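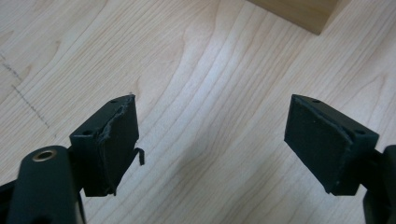
Can you make a decent sourdough in a small kitchen without a stand mixer, a proofing box or any of the gear?

Absolutely you can, and I'd go further and say the bread I make now with a bowl, a wet hand and an old cast iron pot is better than anything I made back when I owned more stuff.

I've been meaning to write this one up for ages. I get asked for my loaf every time I take one somewhere, and I always end up scribbling half of it on the back of a receipt and leaving out the salt. So this is the whole thing, salt included.

First, the starter. Mine lives in a jam jar at the back of the fridge and gets fed when I remember, which in winter might be every 11 days. It has survived a house move, a power cut and a stretch last October when I forgot it completely and found it under a layer of grey liquid that smelled like nail polish. I poured the liquid off, fed it twice and it was bubbling by dinner. They're tough little things! If yours looks sad, feed it before you bin it.

The night before I bake, I take a spoonful out of the jar and mix it with flour and water in a mug. Equal weights of both, a saucer on top, left on the bench. By breakfast it should be puffy and full of holes and smell a bit like yoghurt. If it isn't, have another coffee and wait. My kitchen faces south and gets no sun at all, so in the cold months I put the mug in the oven with only the light on.

For one big loaf I use 450 grams of strong white flour, 50 grams of wholemeal rye, 350 grams of water, 100 grams of the bubbly stuff from the mug and 10 grams of salt. I buy my rye from the bulk shop in Rorkbridge, the one beside the shoe repairer, and it's ground coarser than the supermarket kind so the crumb comes out with lovely dark flecks all through it. Worth the drive if you're out that way (they also do a very good dried fig).

Mix everything except the salt until there's no dry flour left. It'll look terrible, like something you'd patch a wall with. Cover it and walk away for 40 minutes, then sprinkle the salt over with a splash of water and squish it through with your fingers. This is my favourite bit. You can feel the dough go from slippery and broken up to smooth in your hand, and I've never got tired of it.

Then come the folds. Wet your hand, reach under one side of the dough, stretch it up as far as it wants to go and fold it over itself. Turn the bowl and do the same again until you've been all the way round. I do that 4 times over the next couple of hours, with a rest in between, and I fit it around whatever else is on. Hanging out the washing, phone calls, pulling up the oxalis. If one of the rests runs long, the dough won't mind.

After that it sits until it has grown by half and wobbles when you nudge the bowl. I used to wait for it to double because that's what my first bread book said, and I got 2 years of flat loaves out of that advice. Stopping earlier changed everything for me. Try it if your bread keeps spreading out like a cowpat.

Shaping scared me for a long time as well. These days I flour the top, tip the dough out, fold the sides in like an envelope, roll it up and drag it towards me a few times until the skin goes tight. Into a colander lined with a floured tea towel, seam side up, and into the fridge overnight. Rice flour on the towel, please! I've lost loaves to a sticky towel and it's heartbreaking.

Next morning, heat the pot in the oven as hot as it goes, for a good 45 minutes. Turn the cold dough out onto baking paper, slash it once with something very sharp, lower it in and put the lid on. Give it 25 minutes covered and 20 uncovered. I take mine quite dark, nearly the colour of a chestnut, and I know that's not to everyone's taste but the flavour in that crust is wonderful. With cold butter and a bit of the Ogilvie plum jam I got at the spring market, I could eat half a loaf standing up, and I have.

You do need to let it cool. I'm bad at this. Cut it hot and the middle goes gummy, so I try to bake before I go out and then it's ready when I get home.

Next I want to have a go at a seeded version with linseed and toasted sunflower, and maybe a fruit one for the colder months. If you've got a fruit dough that doesn't burn on the bottom, leave me a comment, I'd love to hear how you do it.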